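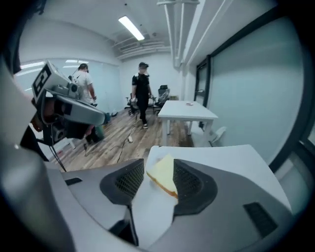

The first line of Lilla Veres's equipment budget was bread.

She had meant it as a joke. Veres plans purchases for Prindstead, which makes sandwiches for people who forgot to make their own, and in November she was told to find out what it would cost to automate one corner of the packing line. She opened a spreadsheet, typed "bread," put 40 next to it, meaning loaves, and went off to price the serious items. By spring the loaves were the only figure she hadn't had to revise.

Everything else grew. The quote from Dromier covered two grippers and, in a typeface suited to warning labels on aspirin, excluded the finger pads. Bozsik sold pads, in sets, with a lead time of 7 weeks. Then came cables, spare cables, a table, and a second table for the things that had been on the first one.

"I have bought ovens," Veres says. "An oven arrives and it's an oven. You don't get a call a month later asking whether you'd also like the door."

Her last big purchase had been in 2015, a slicer, and she speaks of it the way some people speak of a first apartment. The slicer had one price. It had one plug.

What she has learned since fits on a page she now hands to anyone at Prindstead who uses the word "robot" in a meeting. Ask what touches the food, and what a replacement costs. Ask who cleans it. Find out how long the quote is good for, then assume you will miss the date. Put training hours in the same column as hardware, where the finance people will see them and sigh.

The page also says to budget for the soft stuff. A slice of bread gives under pressure and sheds crumbs, and it has never read a spec sheet. Veres first allowed almost 400 dollars for pads and wipes and napkins. She has since moved that number into a tab of its own, which she keeps hidden.

Plodport, the leasing firm, has offered to take the whole package off her hands for a monthly fee. She is reading the contract now. She has got as far as the definition of "gripper," and it doesn't mention fingers.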